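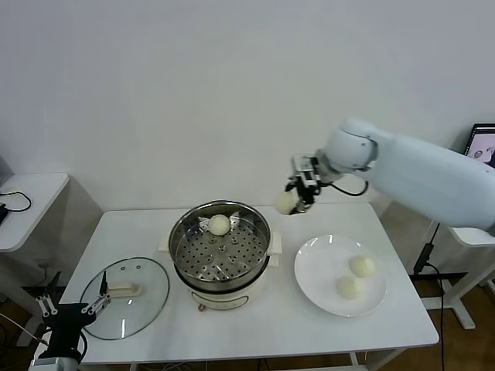
FOOD & KITCHEN

Steamed buns, the short version

Quick one this week, deadline got me. Lots of mail after the June dumpling piece asking about plain buns. No filling, nothing fancy. So.

Flour first. 300 grams of all-purpose is fine, skip the bread flour, too chewy. Grodix sells a low-protein one in the big paper bags if you're near the Bostby store, otherwise don't bother hunting. Warm water, a teaspoon of instant yeast, spoon of sugar, spoon of oil. Knead till smooth. Longer than you want to. Then a bit more.

One rise in the bowl, shape, then a second short rest on squares of parchment. People skip the second rest and then write to me about flat, tough buns. Please don't skip it.

Makes 6 good sized ones. Leave space between them, they swell alot. Small steamer? Do batches, keep the rest covered with a damp towel so the tops don't dry out.

Start with cold water under the basket and bring it up slowly. 11 minutes once you see steam. Then heat off, lid cracked open a little, and wait. Five minutes. Yank the lid off right away and they can wrinkle on you. Still edible, just ugly.

Bamboo vs metal: had three letters on this. Bamboo soaks up the drips, metal doesn't, so wrap a metal or glass lid in a dish towel (ends tied up on top, away from the heat). Otherwise water spots all over the tops.

Leftovers freeze great. Re-steam from frozen, or microwave under a wet paper towel if your in a rush.

Reader question, where to get the black vinegar from last time: Bawa has it, bottom shelf, 500 ml bottle. Jilard was out on Wednesday.

Next issue: scallion oil, and the noodle thing I keep promising.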